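Tralosar shared workshop
Interim report on the coffee counter build, second period
Prepared for the Vosano small grants panel by Guilan Fang

Period covered: February to the end of April
Grant awarded: £2,299
Spent to date: £963

You asked for a plain account this time, with less about what we hope for and more about what has been done. I should say at the start that I argued against this project when the workshop voted on it, and Yufang Qiu, who leads the build, asked me to write the reports for that reason. She has read this one and disagrees with two parts of it. I have noted where.

What was promised

The application said that by the end of this period a two-armed robot, working at a fixed counter, would be able to prepare a coffee from bean to cup without a person touching anything. It also said the counter would be finished and that members would be able to try the thing at open evenings from May.

The counter

The counter is in and I have no complaints about it. The top is white with a curved front, and the steel drip tray is let into it with a slotted grate. Fitting the tray took three attempts with the jigsaw and used up a spare sheet, which accounts for the overspend on materials. The arms came on long loan from Tian, so the grant has paid only for cables, brackets, the counter itself and a second-hand grinder.

Power to the grinder is still on an ordinary switched socket. I want a proper stop button within reach of whoever is standing by before any visitor is let near it, and I have asked for that to come out of the remaining money first.

The grinding end

Most of the period went on this. The left hand has to take hold of the metal dosing cup and keep it under the grinder outlet while the right hand stays clear.

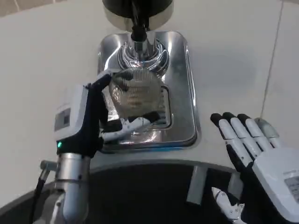 Yufang logged 200 attempts at this step in March and April. I have been through her log and I do not think it shows what the March newsletter said it showed. A run was marked as good if the cup ended up under the outlet, whether or not somebody had nudged it into place beforehand. The nudges are written down, to her credit, but in a separate column that was left out of the total. We have agreed that from now on a nudged run is a failed run. Yufang thinks this is harsh at such an early stage. I think it is the only number the panel should care about.

There is also the matter of the cup. It is very shiny, and Yufang suspects the reflections upset the software that works out where it is. Kondex, whose vision package we use on a free licence, suggested a dull cup or matt tape. We have tried neither yet. I would like to see both tried before anyone writes another line of code to get round it.

The pouring end

The second half of the job is done over the same tray, with a glass cup on the grate and the right hand working above it. Glass was Yufang's choice, so that people can see what is going into it. 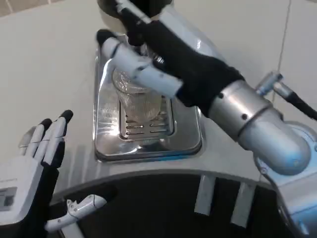
My objection is partly the cost of breakages and partly that clear glass is a hard thing for a camera to find, so we have picked an awkward cup at each end of the job. She says a demonstration that only works with easy cups is not worth giving. That is our second disagreement, and I leave it with you.

What has not been done

No full run from bean to cup has been completed. The two halves have been worked on separately and the handover between them exists only on paper. The May open evenings will go ahead without the robot — members will make their own coffee as before.

Next period

Stop button fitted and tested.
Matt tape on the dosing cup, then a fresh set of attempts under the new counting rule.
Handover step written and tried at slow speed.
Full log sent to you with the next report, nudges included.

We are not asking for more money. If the fresh attempts are no better than the old ones once the nudges are taken out, I will recommend that we keep the counter, send the arms back to Tian and return whatever is left of the grant. Yufang would like it recorded that she expects to have the handover working by July.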